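How to Oil a Bamboo Mug Stand and Serving Board

Bamboo kitchen pieces dry out with washing. The surface turns pale and a little rough, and the dowels on a mug stand can start to work free of their holes. Mineral oil takes care of most of it. Set aside 14 hours, nearly all of it drying time.

What you need

Food-grade mineral oil
2 lint-free cloths
220-grit sandpaper
A small brush or cotton swabs
Waterproof wood glue, if any pegs are loose
Brown paper or a mat to cover the table

Steps

1. Wash the pieces by hand with mild soap. Do not soak them. Towel them off and leave them until they feel dry all over.

2. Lay the stand on its side and twist each peg gently. If one turns, pull it out, scrape off the old glue, add a thin coat of new glue and push it back in. Wipe off any squeeze-out. Let the glue set fully before going on.

3. Sand along the grain with light strokes. Go easy on the rims of any recessed areas, where it is simple to take off too much.

4. Remove metal clips or handles if they unscrew. If they don't, wipe oil off them as you go.

5. Put on a thin coat of oil with the first cloth. Use a swab for the inside edge of a recess and the joints where dowels meet. Oil the cut ends of the dowels twice.

6. Leave the pieces overnight. Buff with the second cloth in the morning and stand them up.

Keep mugs off the stand until the surface no longer feels greasy. The Plilbridge stand in our kitchen needs oil every three months. 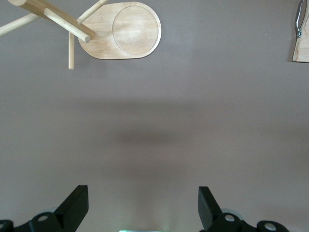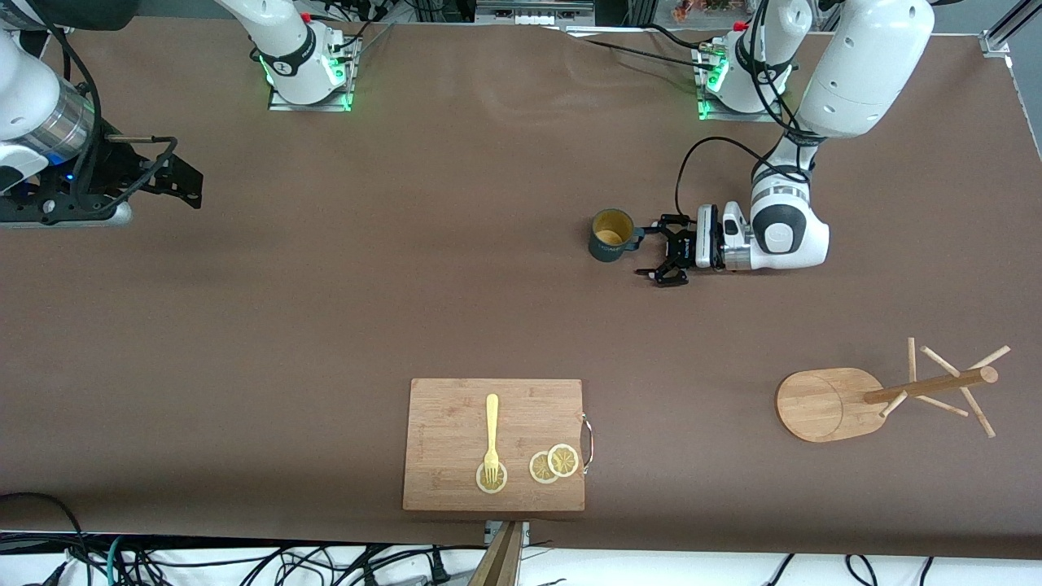 Can I use olive oil if I don't have mineral oil?

Olive oil is a poor choice for bamboo. It can go rancid and leave a sticky film with a sour smell. Wait until you can get mineral oil.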